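Shared cells: new working rules from Skerkier Lab
Oct 17, 2019

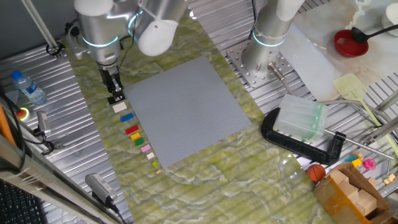 Since September we have one page of rules for every cell where two arms share a table. Rocío Alcaraz wrote it after she read over 300 entries in our Pledirum logbook. The first rule concerns the emergency stop: it must lie where the operator's hand can reach it, like the red button in the yellow base at the left side of the table, and no cable may cross in front of it. The second rule is about speed. When a gripper is near small parts, such as a row of toy bricks on a baseplate, the limit is 400 mm per minute for both arms. Please write each change of the limit in the logbook, with your initials.

The Noltton group will follow the same page. Questions go to Rocío, extension 3740.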